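Dual-arm unit, counter cell - pre-run inspection
Site: Gunamville, June
Checked by: Damir Vukadinović

1. Model load
Cell 304 opened in the simulator with no missing parts. Joint limits match the Kollár sheet. OK.

2. Arm bases
Both base joints turn freely through the test sweep. Left shoulder offset was 3 mm out - corrected and saved. OK.

3. Start pose
Arms forward, grippers at the counter. Left fingers sit just above the near edge by the fruit. Right gripper is in front of the lower right corner of the Cartoon Network block, so back it off before any sideways move. 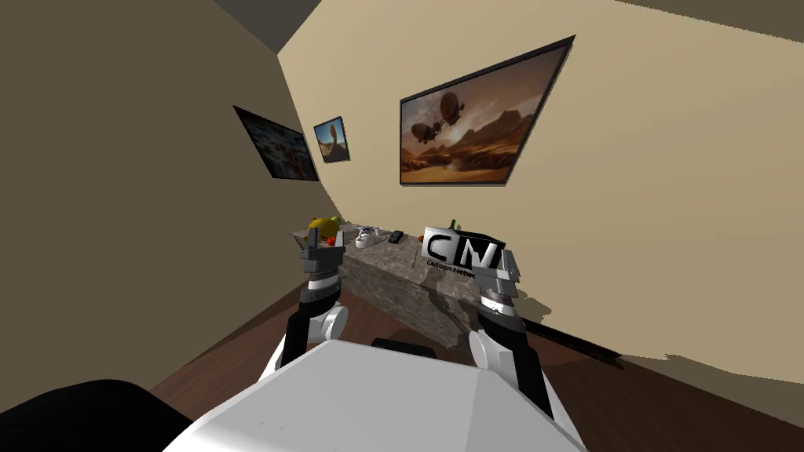 4. Gripper travel
Open and close 60 cycles each side. Left OK. Right stalled once at nearly full close. Re-test after the Dudico driver update.

5. Collision margins
Counter margin still at the old value. Change to the Istby setting before the next run. NOT OK.

6. Stop command
Both arms held position on stop. Log saved under 290.

Result: hold until items 4 and 5 are cleared.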